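How I learned to sleep through a heatwave

It was three in the morning, it was May, and I was lying on the kitchen floor in Geltham because the tiles were the only cool thing in the flat. My top-floor bedroom has one window, which faces the afternoon sun and opens just wide enough to let in a moth. I'd tried the frozen hot water bottle (lovely for ten minutes, then a puddle) and the wet flannel, and I'd had enough.

So I decided to get serious about summer sleep, and I've been boring my friends with it ever since!

First, the curtains. I used to fling everything open at breakfast and feel terribly healthy. Now the bedroom stays shut and dark until the evening, and then I open every window in the place and prop the doors with shoes. It looks mad. My aunt in Spain has done it all her life and was quite rude about how long it took me to ask.

Then I bought a fan, a Gavier, for £46, and stood it at the foot of the bed like everyone does. Wrong spot, at least in my flat. It works much better by the window after dark, facing out, pushing the stuffy air into the street. It does hum a bit. I've grown fond of the hum.

The duvet went next. I'd been clinging to a Fonier one that claimed to suit all seasons — it suits February — and it now lives on top of the wardrobe. I sleep under a cotton sheet, in an old cotton T-shirt, and I've stopped eating supper at ten at night, though I do miss it.

And finally the bed itself. A mattress holds on to heat like a loaf out of the oven, and people in hot places worked out long ago that you want something smooth and hard on top of it. A tiled summer mat feels peculiar the first night, a bit like lying on a very tidy beach. By the third I was converted. Wipe it with a damp cloth, let it dry flat, and roll it up in September.

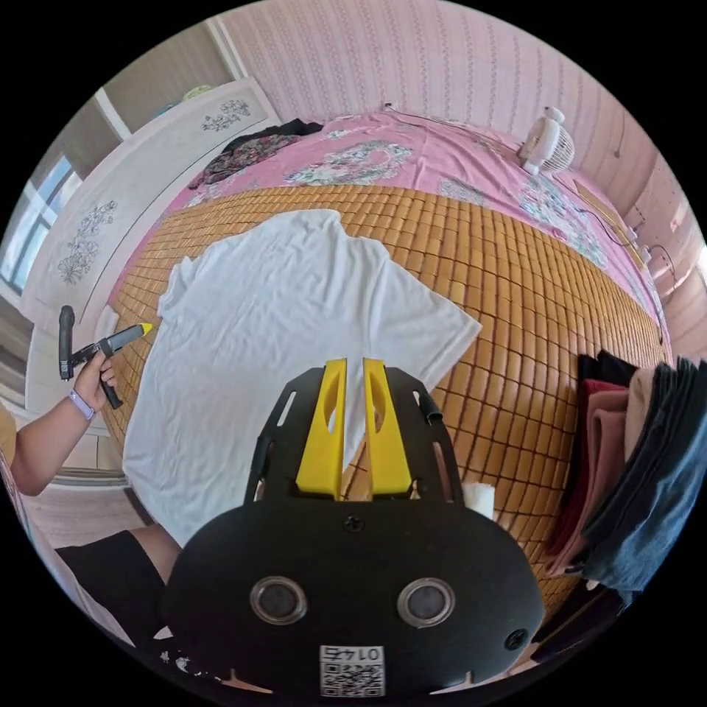
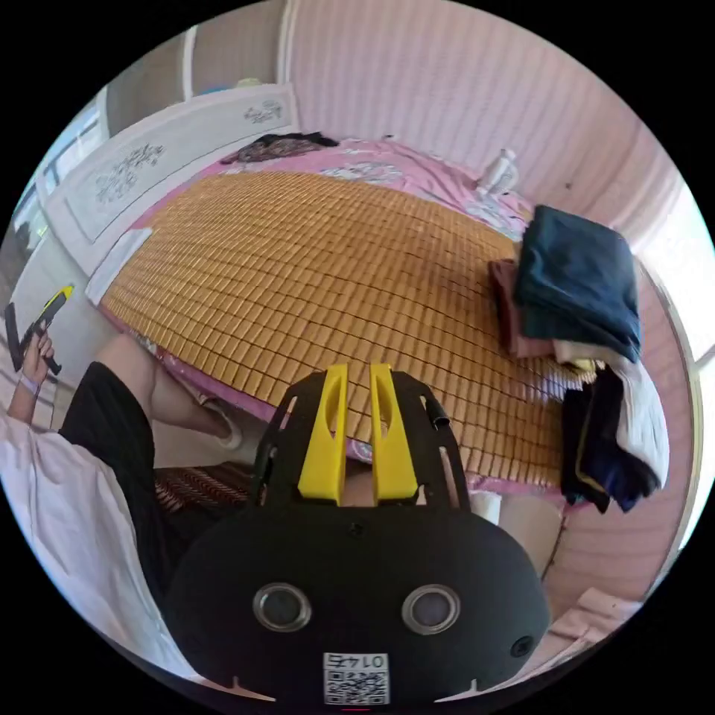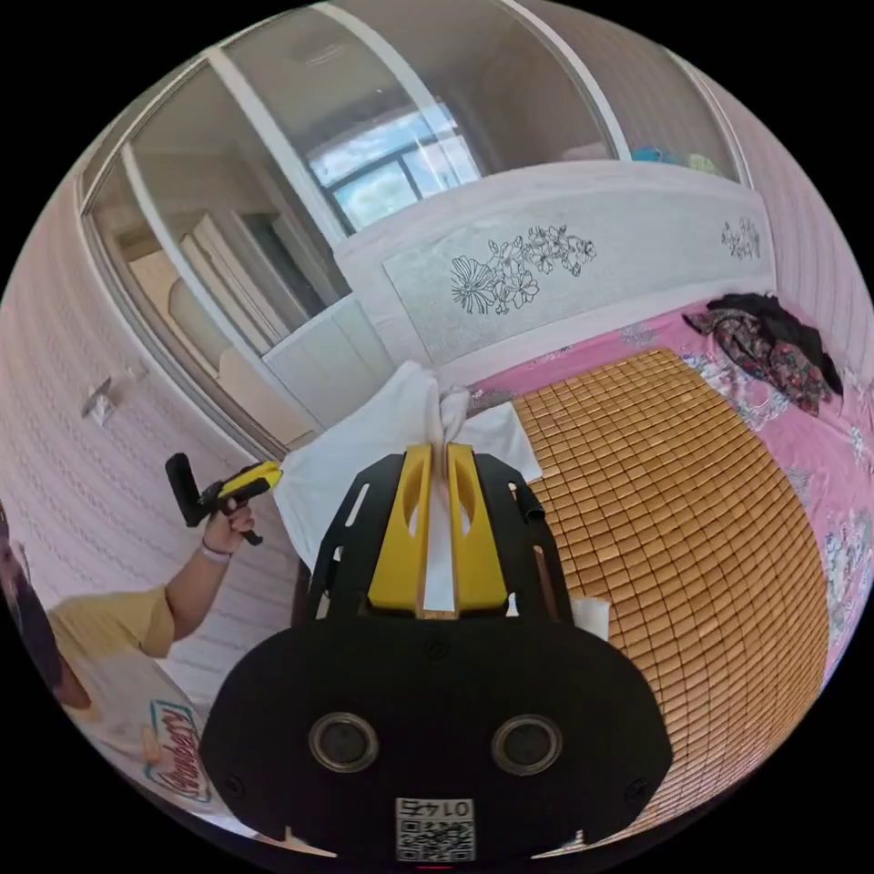
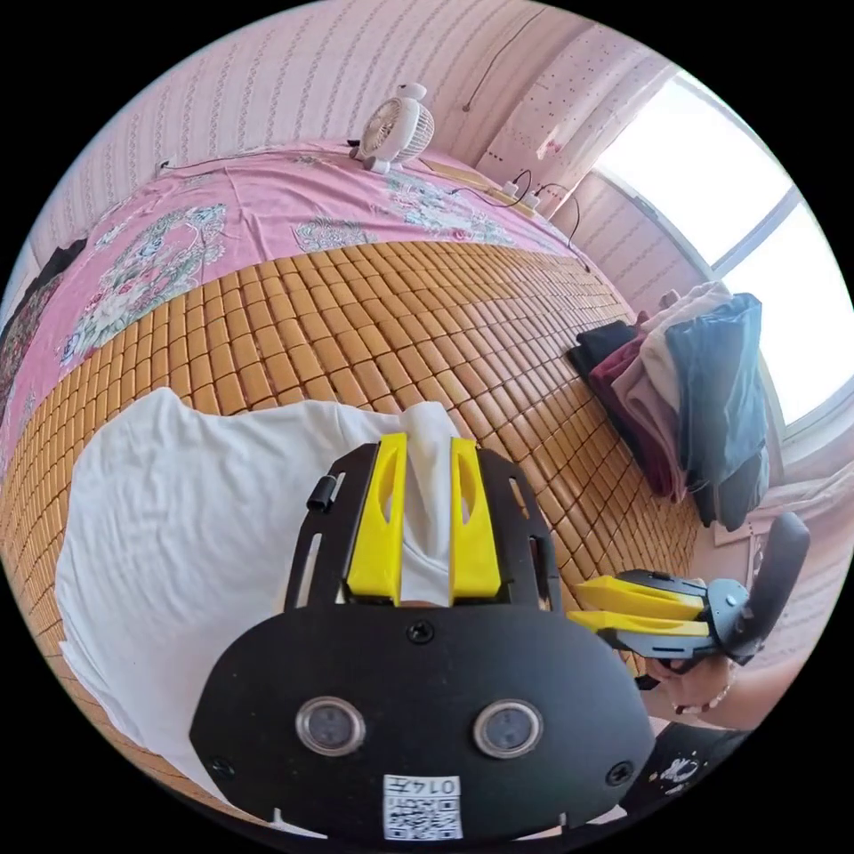
First and second pictures: summer mats made of small tan tiles, one with a white T-shirt laid out on top.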